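Search this site Go

Station Care for Paired Hand-Held Grippers
Speaker notes, Orhun Kahraman, Varnville

Slide 1. Good morning. These notes cover the daily check of the station at Varnville, as adopted in October. The check takes 10 minutes and is done before any recording begins. Both grippers are brought over the board and one is lowered to the test piece.

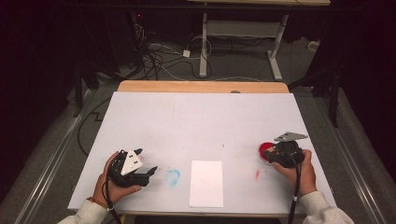 Slide 2. Grip check
Operators close and open each gripper 20 times. Any finger that sticks is reported to Haugen and the unit is withdrawn. Pause for questions.

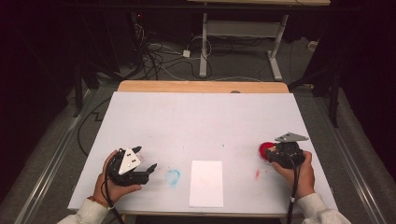

Cleaning remains the item most often missed in our log. The fingers are wiped after each shift, and the marker plates are wiped with a dry cloth only. The board needs the same care: the faint blue ring to the left of the white sheet and the small red streak to its right should be cleaned off at the weekly service. Solvent must not touch the plates.

Slide 3. Cables
Each gripper cable is inspected along its full length every 7 days. Worn cables are replaced, never taped. Spares are held at Skarkmont.

0 comments 7 shares
Contact Arnalent | © November 2020 Arnalent | Back to top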